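Inon Bin Kit

The Inon Bin Kit is a bin-picking package for robot arms, sold by the small firm of Paiva and put together at its workshop in Drumton. It first went on offer in August 2021, and is meant for colleges and modest factories that already own an arm and would like it to lift jumbled parts out of a container without a great deal of fuss.

The kit grew out of an earlier product, the Grumel, which handled only parts laid out in rows and was, by most accounts, rather a fussy thing to live with. Deolinda Tavares, who led the redesign, kept the older mounting plate — a kindness to existing owners — and rewrote nearly everything else. The standard box holds a gripper, its cabling, the picking software and a printed handbook of 62 pages, which is friendly in tone and well worth reading before anything is switched on.

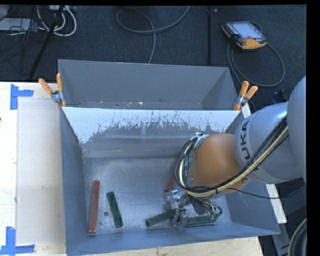
A gripper at work among red and green blocks in a metal bin, with a second bin clamped behind.

Setting up takes about 41 minutes for someone who has done it before, and a good deal longer for someone who hasn't. The handbook suggests starting with plain blocks and moving on to awkward shapes later, and it has a long and rather charming chapter on corners, where parts leaning against a wall can be hard to get hold of.

The kit is sold outright or hired by the month, with 12 months of telephone help included in either case. Owners of the Grumel may trade in their old gripper — cables and all — for a lower price.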